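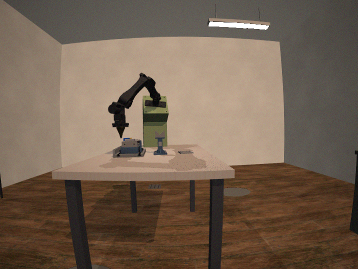
The simulated cell, arm parked over the vise

I've spent most of April's evenings in this little virtual room and I'm still not bored of it! The plan was simple enough: try pointed fingers against the flat parallel pair I used all winter, on the same arm and the same table, and see which one copes better with small parts in a tight spot.

The fingers are my own drawing, after a long phone call with Tineke Boersma (she builds grippers at Nerholm and has strong opinions about fingertip angles). I ran 96 tries with each set.
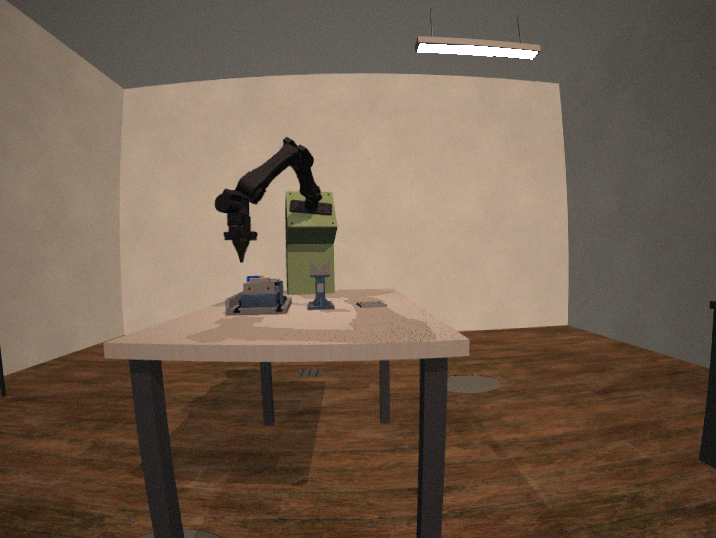 The flat pair won on plain grip, no surprise there. Where the pointed ones shone was getting in close. My flat fingers kept bumping the vise on the way down, and the pointed set clipped it just 2 times in the whole batch. I did a small dance in the kitchen.

Cameras next. I'd been relying on a wide view of the room, and Eun-seong Ryu talked me into adding one up by the wrist.

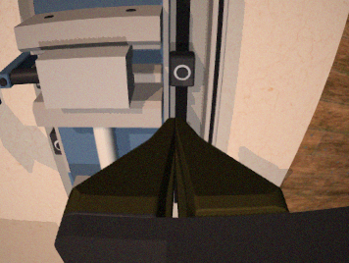 It took me ages to get used to steering from there, because the fingers fill so much of the view, but lining up the last bit of a move is so much easier. I'd keep both views and switch between them.

Controller settings are still a muddle. The softer one glides down beautifully and then dithers at the end; the stiffer one is quick and a bit rude.

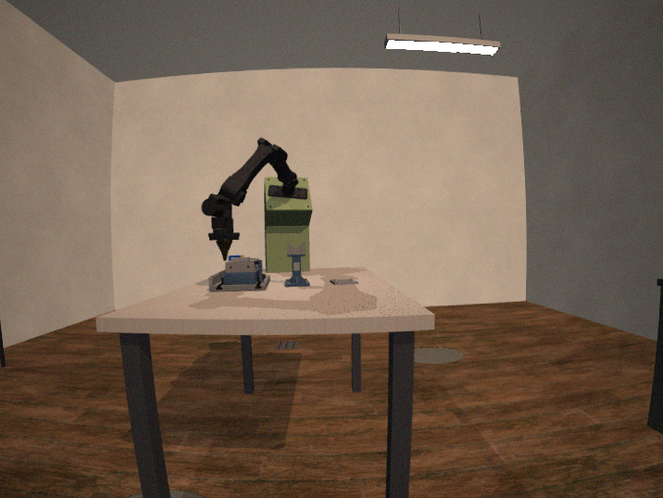 I'm leaning towards soft for the approach and stiff for the squeeze, which means rewriting the handover between them. Mieke Schouten has offered me her old script, so that's tomorrow evening sorted.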